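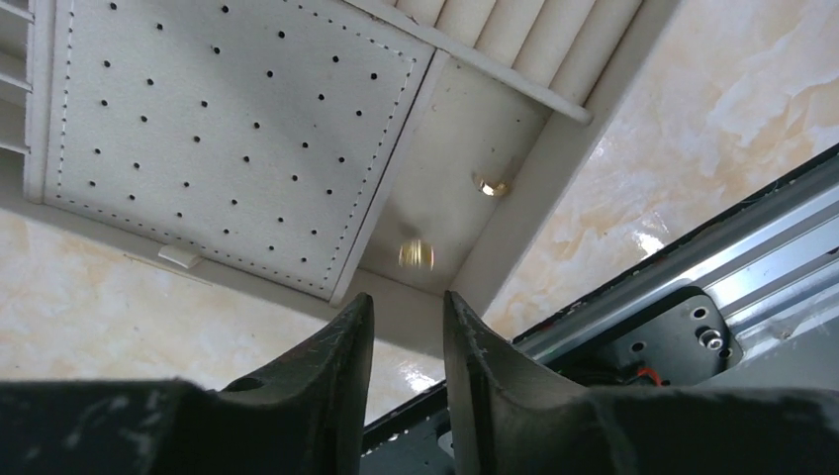

How do you keep the small gold-toned knobs or fittings on a white louvered cabinet from coming loose?

Put one drop of removable threadlocker on the screw and add a thin washer on the inside of the door. Tighten by hand with a screwdriver and leave it overnight before you pull on it.

Home Storage Board > Small Cabinets and Boxes
Loose knobs and dusty slats on a white cabinet
3 pages, page 1

pinebarrow
Posts: 1670

I have a small white Skondilen, the one with slatted panels. I keep sewing things in it. Both knobs turn in my hand now and one came off on Sunday while I was carrying a mug in the other hand. I tightened them and within a few days they were turning again. I don't want to glue them since I may change the color later.

Second thing is dust. The slats are close together and a cloth only gets the front edges. The gaps go gray by December every year when the heat has been on. What do people use?

tamarackrow

For the knobs, do what it says at the top of the page. The screws that come with these are a little long for the door, so they bottom out in the knob before they clamp anything. You think it's tight and it's only tight against itself. A washer on the inside takes up the difference. Nylon if you can get it, metal is fine.

gully_and_sons

Disagree on threadlocker. Somebody always uses the permanent kind and then the knob has to be cut off. Shorter screws fix the real problem and cost next to nothing. Take the old one to the hardware store, match the thread, buy the next size down.

tamarackrow

I said removable. It's printed on the bottle.

gully_and_sons

And people still buy the wrong bottle. I have drilled out two of them for neighbors.

pinebarrow

I looked and the screw does go in until it stops with some play left. Can I cut it down myself or is that asking for trouble?

gully_and_sons

You can. Run a nut onto it first, cut, file the end, then back the nut off so it cleans up the thread. Cut less than you think. You can't put any back.

Marisol Betancur

I've had the same kind of cabinet in my craft room for years, next to a Ternden drawer unit that I like less. My knobs held once I put washers behind them, so that's one vote for washers. I didn't need anything on the threads.

On dust, I use a soft paintbrush first, the inch-wide kind for trim, and go along the slats lengthwise. Going across just pushes it into the corners. Then a barely damp cloth folded over a butter knife. Do not spray cleaner at the slats. It runs down behind them and dries in a line that you will see every time the lamp is on.

For panels with rows of small holes, skip the damp cloth. Lint catches on the edges of the holes and you end up picking it out with a pin. Use the brush and then the vacuum hose with the brush end on, low setting.

I also clear off the table before I start. My cabinet stands on a marble-pattern top and grit gets under the base if you slide it. Lift it, wipe, set it back down. I move the boxes off to one side and do everything in one go.

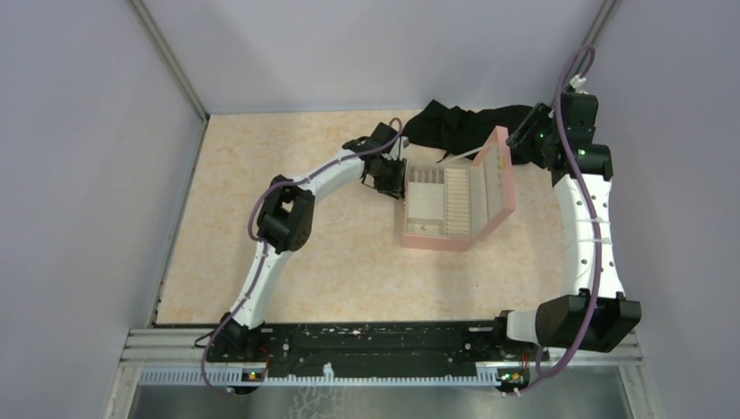 The boxes get the same treatment as the slats, dry brush and then cloth, except that colored cardboard doesn't like water at all. If yours are paper-covered, keep them dry. I lost the lid of a nice pink one that way. The color came up on the cloth and left a pale patch in the middle, and Grajales had stopped carrying that shade by the time I went back for another. I have a green lid on it now.

Do the inside shelves last. Whatever you brush off the slats ends up in there.

otter.lane

Vacuum first, always. A brush puts it all in the air and it settles again in an hour. I did it Marisol's way for a long time and my sister, who has allergies, had to leave the room.

Marisol Betancur

If there's a window open I haven't had trouble. But I can see it with allergies. My vacuum also has a hard plastic ring around the brush end and it has left marks on white paint, so check yours.

otter.lane

Fair. Mine is all bristle.

judith_k_16

Does anyone know if the Judberg knobs fit these? The catalog lists them as 3027 and I can't tell from the listing what thread they are. I'd like something larger for my mother. She has trouble gripping the little ones.

tamarackrow

They fit mine, but they come without screws. Use the ones you have. The hole in the knob is deeper, so you may not need the washer.

gully_and_sons

Measure the depth with a toothpick before you decide that. Mark it with a pencil, then hold it against the screw. You want the screw to stop short of the bottom.

pinebarrow

Update. I cut one screw and put a washer on the other to compare. Both are holding so far – the cut one feels a bit more solid but it took me half an hour and a broken blade. I'll do washers for the rest of the house.

Brush worked on the slats. I went lengthwise with the vacuum hose held next to it in the other hand, which I guess is both methods. There was a pin in the bottom shelf that I must have lost last winter.

judith_k_16

Ordered the bigger knobs. Will post when they come.

gully_and_sons

Half an hour for one screw? What were you cutting it with?

pinebarrow

A coping saw.

gully_and_sons

Wrong saw. Get a hacksaw with a fine blade, and hold the screw in the nut, clamped, so it doesn't spin on you.

tamarackrow

Or use a washer.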